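Plodelora Interiors - Careers

Floor Tiler and Surface Preparation Operative (2 posts)

Location: Lornau and surrounding district
Contract: permanent, full time after a probation period
Reference: 238

Plodelora fits hard floors in occupied homes, mostly kitchens, bathrooms and ground-floor hallways. The tiling side of the business works from the Lornau depot. We are recruiting two operatives to join it, one with a leaning towards subfloor preparation and one towards setting out and fixing. Both will be expected to do either job when the programme requires it.

Applicants should read the whole notice before sending anything in. Applications that leave out the items listed under How to apply are not processed.

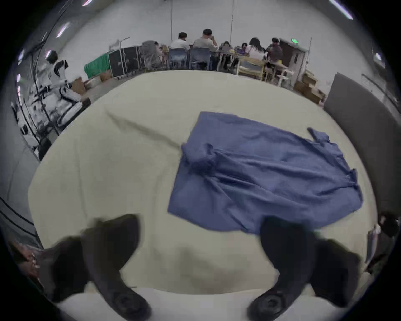

The work

Most of our floors go over existing screed or timber boards. The preparation operative lifts the old covering, removes adhesive residue, checks the level with a two-metre straight edge and takes moisture readings at the points marked on the job sheet. Readings are entered on the sheet before any primer is opened. Where a floor is out of tolerance, the operative applies levelling compound to the depth stated by the surveyor. If the stated depth does not suit the floor as found, work stops and the surveyor is called.

The fixing operative sets out from the centre line or from the main doorway, as drawn. Dry laying of the first two rows is required on every job. Cuts narrower than a third of a tile are not accepted at a threshold. Porcelain is cut on the wet saw outdoors, or in the van bay where the property has no yard.

Hours and travel

Start is 7 am at the depot. The van leaves when it is loaded. Most jobs are within the district, but the Šimko housing contract runs to the end of May and involves longer drives. Travelling time on that contract is paid at the normal rate. Overnight stays are rare - the last programme had none.

Requirements

- At least 2 years of paid work in floor or wall tiling, or a completed apprenticeship
- Able to read a dimensioned floor plan
- Able to kneel for long periods and lift bags of adhesive safely
- Own hand tools (saws, mixers and lasers are supplied)
- A full driving licence is preferred for the fixing post and required for the preparation post

Experience with underfloor heating mats is useful. Training on the Postov levelling system is given in the first month, and no prior knowledge of it is needed.

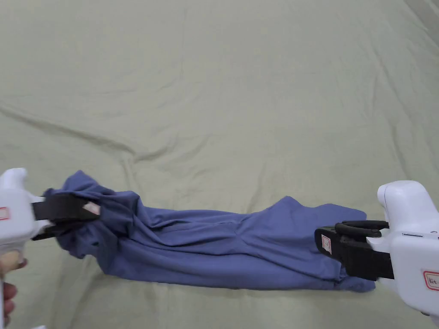 Reading time: 3 min

Pay and conditions

Pay is hourly during probation and monthly after that. The rate depends on grade and is stated in the offer letter. Workwear, knee pads and dust masks are issued on the first morning and replaced when worn. Blades and bits are a company cost.

How to apply

Send a short work history, copies of any trade certificates and up to 11 photographs of floors you have laid yourself. At least one should show a doorway and one a pipe or toilet cut-out. Please state which post you are applying for, or both, and quote the reference in the subject line.

Shortlisted applicants are asked to a practical test at the depot. It consists of preparing and tiling a small bay with one internal corner. Materials are provided and the time is paid.

The posts stay open until filled.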